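Our visit to the Urneck laundry

I finally got myself onto one of the Urneck open afternoons! I'd been on the list since September, and when the email came I said yes before I'd even looked at how far the drive was (far). If you don't know it, Urneck does the washing for care homes and a bunch of small guesthouses in the valley, and for the past while they've been bringing robots onto the floor. My mother worked in a hospital laundry when I was a kid, so I had my own reasons for wanting to see it.

Parking is behind the building, not in front, whatever the sign says. You get a visitor sticker, a pair of shoe covers and a cup of coffee that was much better than it needed to be. Then they split us into 2 groups. Mine started on the sheet side, which is loud and steamy and smells exactly the way I remember my mother's coat smelling.

The flatwork is mostly conventional. Big tunnel washer, big ironer, a folding line from Juntunen that they've had for years and that everybody seems fond of in the way you're fond of an old truck. A woman on the feeding end told me she used to do the sheets by hand corner by corner, and her shoulders still let her know about it when the weather changes. Now she clips two corners onto the feeder and it goes. She said the boredom is about the same but her shoulders aren't, and she laughed when she said it.

What I'd really come for was on the other side of the hall: personal clothing. Residents' own things, in small loads, every one of them different. This is the part that's hard to automate (a sheet is a sheet, but a cardigan can be anything) and it's also where people do the most bending. Basket to machine, machine to basket, over and over for a whole shift. They told us one of the staff wore a counter for a day and it came to 313 bends. I bend down for one sock and make a noise.

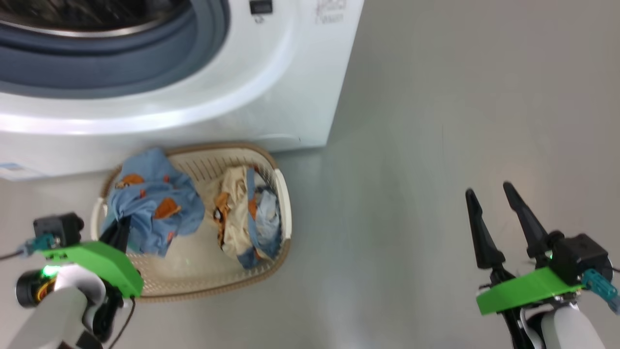 The robots on that side run on software from a company called Jullura, and they're slow. I want to be fair here, they are very slow! Anyone in our group could have beaten one with a hand tied behind their back, and a man next to me said so, quite loudly. The supervisor didn't argue. Her answer was that the robot can stay with the low, dull reaching while the person next to it is checking name tags and pockets, and the pockets are where the trouble is. They've had hearing aids, a rosary, and over 100 pens. A robot will happily wash a pen.

So the jobs have moved around. There used to be 3 people per shift on personals, all doing everything. It's still the same number, but now one sorts and checks, one folds and bags for each resident, and one looks after the robots, which means clearing them when they get stuck and deciding what they shouldn't be given at all (wool, anything with long strings, bras). That last job came with training from Todero, the outfit that installed everything, and a bit more money. I asked how much more and got a smile.

Not everyone is thrilled. One of the folders told me she misses the talking. When all of them were hauling baskets they were shoulder to shoulder, and now she's at her table with her back to the others half the day. She's asked for the tables to be turned around. The supervisor was standing right there and said it's on the list, and I got the feeling it had been on the list for a while. Another worried about what happens when the machines do get fast. I didn't hear a good answer to that one. The man from Todero talked about growth and new contracts, and maybe he's right, but I noticed he was looking at the visitors when he said it and she was looking at him.

I liked that they let us stand and chat with the staff without hovering too much. On a lot of these tours you get a video and a tote bag. (There was a tote bag. It's a nice one.)

If you want to go, the next open afternoon is May 10, 2023, and you sign up through the Urneck office. Wear something light, the sheet side is hot, and eat first because there's coffee but no food. Ask to see the lost button drawer. It's enormous and they're very proud of it.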